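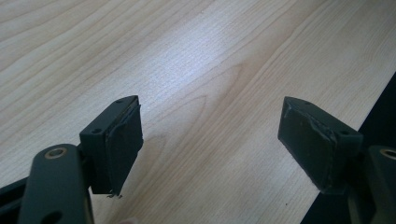
Wholesale day at Droltura – notes from the floor

Got there before six, still dark, parking lot already a mess. The visit was for small shops and co-ops, sign up ahead, bring your own boots. Droltura is the produce market on the east side, the one that handles most of the tomatoes, citrus and peppers coming in by truck. I wanted to know one thing mostly. If a supply route closes, how long before a shopper sees it on a price tag?

Short version: faster than I thought for tomatoes, slower for lemons.

Hall A first. Tomatoes, cucumbers, zucchini. Nesrin Toprak walked us through and she walks fast. Sellers post a price on a board at opening, then change it by hand. A case of vine tomatoes dropped twice while I was tying my boot. Anything soft has to leave the hall that day so they'll take less late in the morning. Come at nine, she said, if you don't care what you get.

The board only shows asking prices. What gets paid is between buyer and seller and goes into the system afterward, in the evening. So the daily average you read in the paper is really yesterday's average. Didn't know that.

Citrus next. Colder, quieter. Most of the lemons were from Aydoğan, a grower group that sells through one stall here and nowhere else in the city. They had 295 pallets in storage that morning, written in marker on the cold room door. Lemons keep for weeks, so a holdup at the border is just a thinner stack in back for a while. Then at some point it isn't. Last May two loads got held over paperwork and the price sat still for most of the month, then jumped in one morning. The stall people still talk about it.

The paperwork office. Small room, too many chairs. Every load needs a certificate of origin, a plant health paper and a residue test. If the origin rules change while a truck is on the road, the truck is still on the road. Telmo Cifuentes had a folder of those cases and let us leaf thru it. One load of peppers was turned around 2 times at the same crossing before somebody found the right stamp. By then they were compost.

Coffee from a machine. Bad. Moving on.

Price monitoring was the part I came for. The city program is called Planda and it started 10 Jan 2023. Checkers go to stores and write down shelf prices for a fixed list of foods, then compare with what the market charged for the same goods. The list had 3,378 price entries last month, all public, all in one enormous spreadsheet that my laptop did not like. If a store's markup goes over a set level for more than a week they get a letter. A letter is all it is at first. Fines come later and there have been very few.

I asked if the letters do anything. Got a few different answers. Big chains reply the same day, with a lawyer's signature. Small stores mostly call up, upset, becuase they bought at the top of the market and can't sell at the bottom. That sounded right to me. My own shop was stuck with cucumbers like that in the fall.

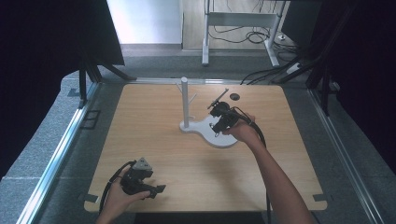
Arlindo Coutinho disagreed with most of this over lunch. He thinks the markup check looks at the wrong end, that stores get the letters while the jump has already happened between the border and the hall, where no one is writing prices down. He'd rather see one honest number for what a truckload cost on arrival. The woman from Planda said they've asked for it. Importers say it's private. That went back and forth until the soup was cold.

Last stop, the packing shed run by Lakitz. Bags, nets, labels. They repack loose fruit into 500 gram bags and that's where the country of origin goes on. When a supplier changes, the label has to change too, and they had rolls and rolls of old ones with no use. Syafiqah Tjoa showed us how a lot number gets traced back to the farm. Took her under a minute. Impressive, though I'd have liked to pick the bag myself.

Practical stuff if you go:

Register by email, the form on the site is broken.
Gloves. The cold rooms are no joke.
Small buyers can get a day pass at the gate, cash only.
Parking is free until seven, after that they charge.

Bought two cases of lemons and one of oranges on the way out. Asking price on the lemons, didn't even haggle, too tired. Next visit is in spring and I've put my name down again – want to see the night unloading this time.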